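**Visit report: Leitner Building Products, Melta plant**
Prepared for the Uter Regional Training Office by Rosalie Mayrhofer
Date of visit: 8/21/24

## Purpose

The office was invited to the annual open day at the Melta plant, where Leitner makes interior plaster and ready-mixed fillers. The visit was intended to establish whether the plant could accept trainees from the Vamamov vocational program beginning in April, and under what conditions.

## Arrival and safety briefing

Visitors signed in at the east gate and received a badge, safety glasses and a hearing protection set. The briefing lasted 30 minutes and was given in the canteen. It covered dust exposure, walking routes, forklift crossings and the assembly point. Printed copies were handed out in two languages. The section on dust was clear and practical, and the office has asked for permission to use it in its own induction course.

## Production areas

The tour followed the material from the gypsum store to the bagging line. The kiln was shut down for scheduled maintenance, so the calcining stage was explained from a wall chart in the control room. Operators answered questions at each station. Shift handover is recorded in a bound logbook as well as on screen, a practice the plant intends to keep.

Bagging and palletizing remain the noisiest part of the site. The walking route there is narrow, and our group had to wait twice while pallets were moved. A wider route is included in next year's building plan.

## Training rooms

Apprentices spend 14 weeks of their first year in the training wing. Instruction there covers mixing ratios, setting times, surface preparation and basic maintenance. Storage space is short, and the plant manager acknowledged that the rooms had not kept pace with the intake.

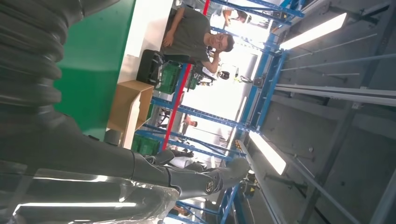
## Places offered

Leitner proposes to take 5 trainees in the first year. Each would be assigned to a named supervisor and would attend classes at Vamamov every second week. Work clothing would be supplied by the plant. Travel costs were not settled. The last bus leaves Melta before the late shift ends, and trainees should therefore be placed on the early shift only.

## Follow-up

The office will send a draft agreement to the plant, including the travel question and the shift restriction. A second visit is requested once the kiln is running again.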